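# Sorting out the laundry room: what our group did and what I'd change

My part of the project was the laundry room in Boonyarit, the student house where I've lived for two years now. Lamai did the interviews, Kittipong did the rota data and I got the room itself, mostly because I moan about it the most! We asked 28 residents what stops them doing their washing when they want to, and I was expecting everyone to say the queue. Quite a few did, but 11 of them talked about clutter and not knowing what the buttons do.

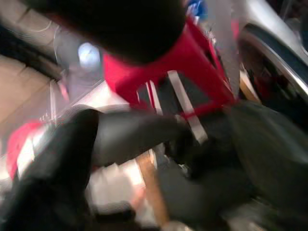 Clutter first, then. Things get left in the laundry room and they stay there, and after a week or two people stop seeing them (I include myself in this). Some of it is properly awkward stuff, like the boxy red thing with the striped black strap across its front, which you can't just tuck behind a pipe. Mayuree suggested a shelf with a label for each floor. I liked a simpler rule – if it hasn't got a name on it by the end of the month, it goes down to the bike store. We tried the rule through November and I thought it went well, though Yupin from the second floor still hasn't forgiven me over her drying rack.

The buttons were more interesting than I'd expected. I'd used the machine for ages on one setting and never touched the rest, and most people we spoke to were the same. Two of them had locked the panel by accident and gone off to find another machine, thinking it was broken.
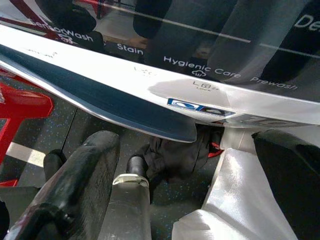

So I wrote a one-page guide in plain words and we stuck it up at eye level. It starts with the lock, as that caused the most bother: hold it for three seconds. Then there's a line each on Stain, Prewash and Hygienic Care, with what people in the house use them for. Anežka Trnka, our tutor, read the first draft and said it was too long, and she was right, so I cut it by half.

By the end 23 people had told us they'd read the guide. I'd like to redo the interviews next term with the shelf in place as well, and Kittipong wants another go at the rota.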